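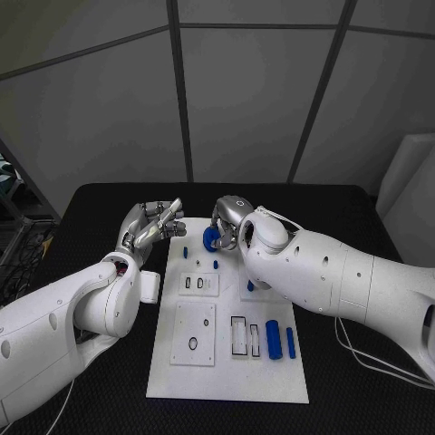
*A jointed hand has a lot of bends in it. Count your own knuckles if you like.*

# Why do your knuckles crack?

Pull on a finger. Pop! Somewhere nearby, a grown-up winces.

It sounds like a bone snapping, but your bones are fine. Where two finger bones meet there is a small gap filled with slippery liquid, a bit like the oil in a bike chain. It has gas dissolved in it, just as lemonade does.

Stretch the joint and the gap gets bigger very quickly. A bubble forms in the liquid, and scientists think this is what makes the pop, though they still argue over whether the noise comes from the bubble growing or shrinking. They have been at it for years.

Now try the same finger again. Nothing! You will need to wait around 20 minutes – a long time if you were showing off.

**Does it give you arthritis?** Studies haven't found that it does. It can give you a reputation, especially in the school library.

If a joint hurts or swells up, stop pulling it and tell an adult. Even the one who winced.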